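Wrist view only: how many demos before the policy generalises over fruit?
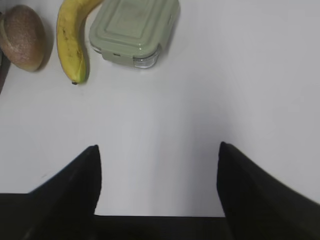 Wrist view, fingers open. Kiwi, banana, container with green lid.

Training on 57 demos, I get good grasps on the banana and poor ones on the kiwi. Is it data or viewpoint?

Posted by Rathnayake, 17/02/2025

Wornura
Data, mostly. Our kiwi grasps levelled off at 311 demos; at 100 they were still poor. Vary the start pose as well.

Trellus
Try a second camera. Worked for me.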